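27th January, Prondberg returns room, bench 2

Zipper day! The Paju cell has been on jackets since first thing and I'm more excited about it than I was about the whole folding project in November. Closing zippers is the job everyone on the returns line complains about. Last year's log has 3,169 jackets through this room, every one zipped by hand before it could be bagged, and you can hear it in how people talk about their thumbs.

Ran 74 tries before lunch, mostly on the thick fleece type. Stiff collars are fine. Soft fabric bunches near the bottom of the zipper and the two arms end up hunting for the same spot. Slowed the approach in Zamero and it got better right away.

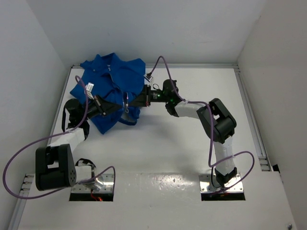 What I really want to write down is the shift talk. The line crew asked who decides when a jacket is too far gone for the cell, and the answer we settled on is that they do. Two of the packers are moving over to inspection for 6 weeks, same pay grade, and they already caught a bad seam batch from Flullex that we'd been bagging without a second look. So good to see! There is some worry about standing alone at the cell all afternoon, so we're trying a swap every 2 hours.

To do: order 9 more cable ties, move the reject bin to the left side, ask Flullex for a few jackets with the larger pull. Stop button label is peeling again.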